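Besuch bei Odach: Greiferdemo am offenen Tag

Montag, 28. Juni 2021
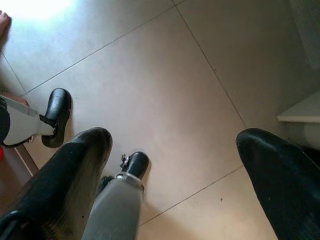 Warum sitzt die Kamera am Handgelenk und nicht fest über dem Arbeitsbereich?

Weil der Arm einer fest montierten Kamera im entscheidenden Moment die Sicht nimmt. Am Handgelenk bleibt der Bereich zwischen den Fingern bis zum Kontakt sichtbar. Man bezahlt das mit einem Bild, das bei jeder Bewegung mitwandert.

Mit dieser Frage hat Tove Østergaard ihren Vortrag bei Odach eröffnet. 20 Besucher waren angemeldet, Dauer zwei Stunden, Kaffee aus der Kanne.

Vorgeführt wurde der Datensatz, mit dem die Greifsteuerung trainiert wird. Er umfasst derzeit 1.882 Aufnahmen, davon 775 in Bodennähe. Die bodennahen gelten als schwierig. Auf hellen Fliesen verschiebt starkes Licht die Belichtung, und die Fugen laufen je nach Neigung der Kamera diagonal durchs Bild. Ein Kantendetektor hält sie gern für Objektgrenzen. Dazu kommen die schwarzen Finger selbst, die einen erheblichen Teil der unteren Bildhälfte belegen und maskiert werden müssen.

Stelios Bakalis zeigte danach die Kalibrierung. Gerechnet wird die Transformation zwischen Kamera und Flansch mit 300 Posen. Mir kam das viel vor. Er begründete es mit dem Spiel in der Halterung, das sich erst bei extremen Winkeln bemerkbar macht. Die Software heißt Pistine und läuft bisher nur intern. Eine Schnittstelle nach außen ist für Januar geplant.

Meine Frage nach der Latenz blieb offen. Gemessen wird sie, veröffentlicht noch nicht. Auch zum Verschleiß der Fingerkuppen gab es keine Zahlen.

Die Kalibrierroutine baue ich zu Hause in kleinerem Umfang nach. Die Folien will Østergaard den Teilnehmern per Mail schicken.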